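Single-serve coffee maker: how I've got on with it after a year of daily mugs
Posted February 27, 2026

I bought this second-hand through the Cladlow swap page last March, mostly because I was fed up with making a whole cafetière and pouring half of it down the sink. I'm the only coffee drinker in the house (everyone else is on tea) and one cup at a time sounded just the ticket. It replaced a Durier filter machine which had served me well but took up half the worktop and sulked if you didn't fill it right to the line.

Looks first, because that's what people ask me about! It's big and black and shiny, with a brushed silver band round the front and a little ring of buttons on the top. Very smart for the first five minutes, then you notice every fingerprint. I keep a cloth next to it now. The buttons are on top of the brewing head, so if yours lives under a wall cupboard like mine did at first, you'll be stooping to see them. I've since moved it to the other end of the kitchen and we're both happier.
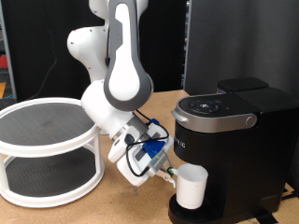 My favourite mug is a tall one from Jenkins, the homeware place on the high street, and it only goes under if I take the drip tray out, so that's what I do, and then I forget and get a small brown puddle on the worktop. Plain straight-sided cups are much easier. I picked up 3 cheap ones just for this and they sit nicely with no splashing to speak of.

The coffee itself is decent. I wouldn't call it café standard and if you like it really strong you'll want the smallest cup setting, otherwise it goes thin towards the end. I've been through plenty of pods and the ones I keep coming back to are the Skastine dark roast, which still taste of something even with a good slosh of milk. Their decaf I gave away.

Cleaning is where I've learned most. The tray and the tank are a doddle, just warm soapy water. The bit under the lid needs more respect, as there's a sharp point in there that pierces the pod and it will have your finger if you go poking about with a sponge. I leave the machine to cool, switch it off at the wall and use a soft old toothbrush round the edges. Coffee grounds get everywhere under that rim, I swear they breed.
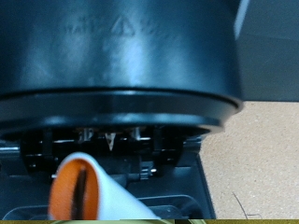 Is it worth having if you only drink a couple of cups a day?
I'd say that's exactly who it suits. I have 2 a day, one before work and one mid-afternoon, and I've stopped wasting coffee altogether. For a houseful of coffee drinkers you'd be stood there feeding it pods all morning, and a jug machine would be kinder to your purse.

Moans, then. It's noisy, a proper growl when it starts up, and I can't use it while anyone's on the phone in the kitchen. The pods add up as well, and I do feel bad about the rubbish, so I've been peeling and rinsing mine for recycling. I tried a refillable one but got grit in the bottom of the cup, probably my own fault for using coffee that was ground too fine.

I'd give it 9 out of 10 for convenience and a bit less for everything else. If it packed up tomorrow I'd buy another, though I'd measure the cupboard first.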